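Fanatine Arm Simulator – Demonstration Bookings

The Fanatine simulator allows visitors to follow a robot arm from viewpoints close to its joints and panels. It is presented at the Wanberg training center in Brasdale, where staff run the program on a large display and answer questions from the floor.

The rendered arm may be set against several outdoor backdrops, including a hillside with shrubs and rock. Close views are useful for discussing clearance between neighboring links – a subject that most groups ask to spend extra time on.

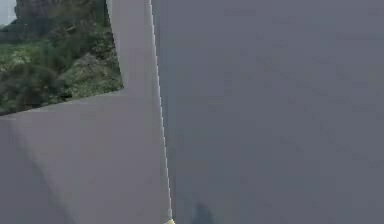
Visiting the Demonstration

The next open day takes place on May 15, 2025. Sessions are led by Naheed Rajput and last around 2 hours, including time at the operator desk. Groups from schools and technical colleges are welcome and should register by the end of April.

Equipment Supplied

Each station includes the Fanatine software, a display and a hand controller. Replacement controllers are listed under part number 890. Inquiries about purchase or loan should be addressed to Arne Kleinschmidt at the Brasdale office.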